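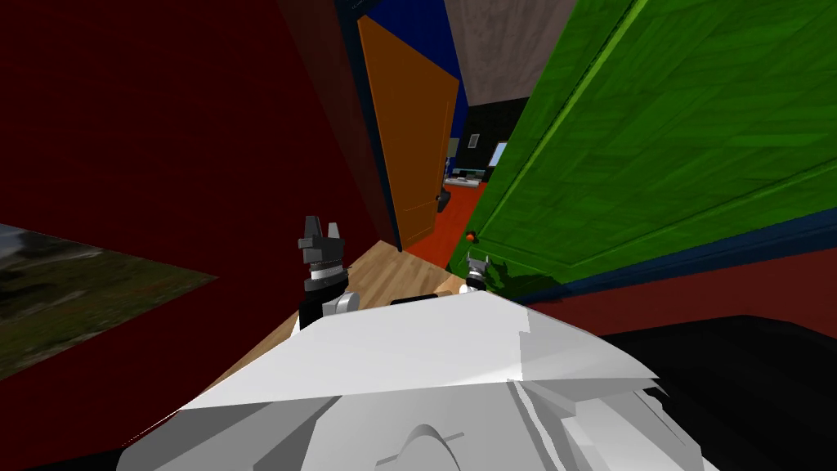

Ticket 1320 – Los carros de reparto se quedan esperando en las puertas de planta
Sistema: Roluda (reparto interno), con simulador de recorridos
Centro: Zurkby, edificio de oficinas y archivo
Prioridad: media
Estado: resuelto, en observación
Abierto: 10/2/21

Descripción inicial

Desde que ampliamos el reparto a la segunda planta, Roluda se para delante de algunas puertas batientes y no continúa hasta que alguien pulsa "reanudar" en la tableta de recepción. El aviso siempre es el mismo: "paso no confirmado". La puerta está abierta, el robot la ha detectado y el mapa la da por libre. Aun así, espera.

Lo abro con prioridad media porque el correo y las cajas de archivo llegan, pero llegan tarde, y recepción se pasa la mañana desbloqueando un aparato que venía a quitarles paseos. Y eso da pena, porque cuando funciona es una maravilla. En la planta baja el equipo ya ni lo mira: dejan la bandeja preparada y siguen a lo suyo.

Nota 1 – soporte

¡Gracias por el detalle! Nos hace falta el registro completo de una jornada y la versión del mapa. También si la hoja de la puerta abre hacia el pasillo o hacia la sala.

Nota 2 – centro

Adjunto el registro. Versión de mapa 184. Las puertas que fallan abren todas hacia el pasillo. Las que abren hacia dentro de la sala no han dado ni un aviso, y ahora que lo escribo me parece una pista bastante buena.

Nota 3 – soporte

Lo es. Hemos montado el caso en el simulador con dos puertas, una al fondo y otra a un lado del paso, y el error sale a la primera. La hoja abierta hacia el robot se queda en diagonal e invade el margen lateral que reserva para los brazos. El planificador calcula que la base cabe, después comprueba los brazos con las pinzas hacia arriba y ya no está tan seguro. En vez de recogerlos, pide confirmación.

Probad esto, por favor:

1. En Ajustes > Movimiento, cambiar "postura en tránsito" de "lista" a "recogida".
2. Reiniciar solo el módulo de navegación.
3. Repetir el recorrido del archivo con la bandeja vacía.

Nota 4 – centro

Hecho. Mejora muchísimo. Pasa por todas las puertas menos por la del archivo, donde sigue dudando y sale el código 711. Recepción ha aplaudido igualmente.

Nota 5 – soporte

El 711 es otra cosa: la anchura de paso guardada en el mapa es menor que la real. ¿Se cambió la puerta o el marco hace poco?

Nota 6 – centro

Sí. Brutmont cambió las bisagras y ahora la hoja abre bastante más. El mapa es anterior a esa obra. Con las prisas de la ampliación se nos pasó por completo.

Nota 7 – soporte

Entonces hay que volver a medir ese tramo. Menú Mapa > Tramos > Actualizar, con la puerta abierta hasta el tope y el pasillo despejado. No hace falta repetir la planta entera.

Nota 8 – centro

Tramo actualizado y recorrido completo sin un solo aviso. ¡Qué gusto verlo entrar de un tirón!

Aprovecho para contar cómo ha cambiado el trabajo, por si le sirve a otro centro. Antes, la persona de recepción subía con el correo y bajaba con las devoluciones, y mientras tanto el mostrador quedaba solo. Ahora atiende el mostrador toda la mañana y se ha hecho cargo de las incidencias del robot, algo que pidió ella misma. En archivo preparan las cajas la tarde anterior, y ahí hubo quejas: el horario de recogida lo decidimos sin preguntarles. Lo hemos movido y están más contentos, aunque echan de menos la charla con quien subía el correo. Esa parte Roluda no la cubre – el café de media mañana, de momento, sí.

Queda pendiente el montacargas Stöckli. Lo abriremos en otro ticket.

Nota 9 – soporte

Perfecto. Añadimos la postura recogida como valor por defecto para centros con puertas que abren al pasillo. Dejamos el ticket en observación hasta abril y, si no vuelve el aviso, lo cerramos.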